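Anwara Dewan wants to talk about Sunday mornings

Caught her between two phone calls, she had ten minutes and gave me closer to an hour. She runs the repair mornings at the Bhuiyan hall, every Sunday, doors at 10. Toasters mostly. Lamps, hair dryers, one accordion.

"Everyone asks about the accordion," she says. "We didn't fix it. Next."

How did it start? With a kettle. Her mother's, a Triltimel, dead two weeks after the warranty ran out. The store offered her a discount on a new one. "I was so mad I opened it up on the kitchen counter. Bad switch. Cheap little part. I had it going the same night and then I thought, ok, who else on this street is throwing out a kettle."

Quite a few people, as it goes. The first morning had 3 people in it and one of those was her cousin. Last year they logged 186 items through the door. She keeps the log herself, in a school notebook, and she's strict about it. Name, item, what's wrong, what was done. If it couldn't be fixed that goes in too.

"People want the success number. I don't love the success number. Somebody brings in a radio, we can't get the part, but they went home knowing what's inside it. Where do I write that down?"

She drinks her coffee cold. Doesn't seem to notice.

I ask about money. She makes a face. No charge, there's a jar by the door, the jar pays for fuses and solder and the tea. The hall comes free until May and after that she's not sure. Rent might be coming. She's written to the owners and got back one line.

"One line! I wrote them two pages."

What about skills, do you need to be an electrician? No, she says, but you need to know when to stop. Anything with a microwave in its name they don't open. Anything gas, no. Everything plugged in gets tested before it leaves and if it fails it doesn't get handed back with a shrug, it gets a label and a talk. She is very firm on the talk.

The worst items are glued ones. She gets going on this. Cordless vacuums, electric toothbrushes, a Janero hand blender that has no screws anywhere on it. "You have to break it to see why its broken. Who signs off on that? I'd like to meet them."

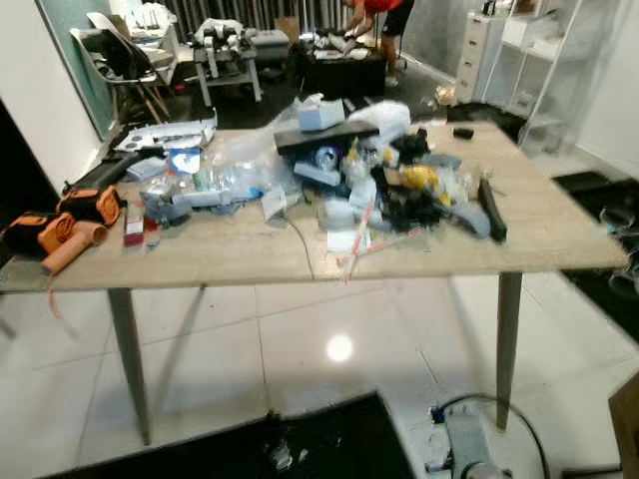

Tin-yau Yen thinks she's too hard on the manufacturers. He said as much when I called him later in the week, that a sealed blender is sealed so water stays out, and that half of what lands on a repair bench got dropped in a sink or never once got cleaned. He'd rather see people taught to look after things in the first place. Read the booklet. Empty the crumb tray.

I put that to her. She laughed pretty hard.

"He's right about the crumb tray. Put that in. He's wrong about the blender, you can do a gasket and a screw, people did it for years."

So what would she change, if she could change one thing? Parts. She doesn't even stop to think. Spare parts you can order by the piece, for a fair price, for ten years after the thing is sold. She tried to get a hinge for a Skemulent waffle iron and was told it came only with the whole lid, and the lid cost more than the waffle iron. She's still got the email. She read it to me, twice, the second time in a voice.

Kids come now too, which she didn't plan. They get a screwdriver and something already dead, and they take it apart and dont have to put it back. There are 6 regulars. One of them fixed a doorbell in the spring and hasn't stopped talking about it.

Her phone goes again. She looks at it, lets it ring, then picks up anyway. A fan, it sounds like. Somebody's fan is making a noise.

"Bring it Sunday," she tells them. "And bring the screws, all of them, in a bag."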